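From: Hayley Kershaw
To: Inskip Local History list
Date: Fri 26 April
Subject: Re: [inskip-history] The militia camp on Iseck Common

Clive Stockdale wrote:

> I have now been through the Tovport quarter sessions for the whole
> of the period and can find only one mention of the camp, which is a
> complaint about geese. The plaque says 627 men. The parish history
> says "upwards of 467". Neither gives a source. I would suggest we
> leave the wording alone until somebody can say where either of
> them came from.
>
> Also, the plaque is on the wrong side of the road.

Clive, thank you for the geese. I have read the complaint three times and am now firmly on the side of the farmer's wife, who seems to have been the only person in Iseck that winter keeping proper accounts.

On the numbers, I can help a little. The 467 comes from a bread contract. There is a copy in the box of Cleltent estate papers, folded inside a seed catalogue, and it asks for loaves for 467 men "and such others as may be sent". The parish history has evidently turned the others into "upwards". I don't blame the rector. He had a whole county to get through and was plainly tired by the time he reached the letter I.

The 627 is harder. It may be a muster figure from after the second company marched over from Tovport in March, but the muster book has lost its first few leaves and begins halfway down a list of men called Thomas. My own suspicion is that somebody at the foundry misread a 4. I can't prove it, and I would rather not be quoted in the newsletter saying so, as I was last time.
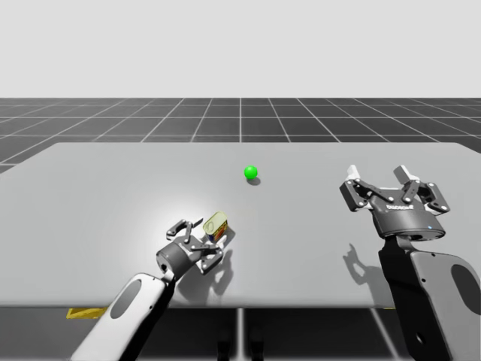

Clive rang last night to say that a misread 4 would give 427 and not 467, so one of the other digits must have gone astray as well, and was I proposing a foundry that could read neither? He has a point. I withdraw the foundry. The Thomases stay in.

As to where the camp stood, I think we are all slightly wrong. The estate map shows "Soldiers' Piece" north of the brook, on ground that is now half sewage works and half pony paddock. The plaque is south of the brook, next to the bus shelter, because that is where there was a wall to screw it to. The earthwork everyone takes visitors to see is a rabbit warren. It was a perfectly respectable medieval rabbit warren and deserves a plaque of its own, but no militiaman ever stood on it with a musket unless he was after his supper.

What we can say safely is that a camp of some kind was on the common for one winter, that the men were billeted in the Cleltent barns when the tents blew down, and that 40 of them were fined for burning the lord of the manor's gates. The fines are in the manor court roll in a very cross hand. I'd like that on the new board if there is room.

My draft, for people to pull to bits:

> ISECK CAMP. On ground north of the brook, militia from Tovport and
> the neighbouring parishes camped for one winter. Bread was ordered
> for 467 men. Forty were fined for burning gates. The site is on
> private land.

I have left the geese out with real regret. If anyone knows of a decent reason to put them back, I'm listening.

The highways people want the wording before they will discuss which side of the road it goes on, and they have asked for it in a format my computer has never heard of. Could whoever dealt with the Inskip milestone tell me how they managed it? Off list is fine, particularly if there was swearing.

Clive, I still have your photocopy of the tithe map. It has had some tea on it, mostly over the glebe.

Hayley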